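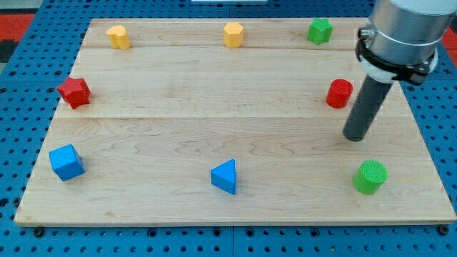
Filed under: Gallery > Wooden toys
Print this page | E-mail to a friend

Gimlow shape blocks on the maple board

The Gimlow set is a small group of solid wooden blocks in plain shapes: stars, cylinders, a cube, a triangular prism and a few others. Colours are red, blue, green and yellow, and the same shape can turn up in more than one colour. Both the star and the cylinder come in red and in green.

The yellow octagonal prism is the one most people ask about. It gets mistaken for a cylinder from across the room — the flat sides only show up close. The other yellow block has rounded lobes, and our customers at Senmont can't agree on whether it's a heart or a bean. We list it as "lobed."

Maple makes a good light background for sorting by colour or by shape. Wipe the blocks with a barely damp cloth and let them dry before they go back in the bag. Please don't soak them.

Gallery updated 18th January. The Nemska stacking rings will be added in September.

2 comments | 89 shares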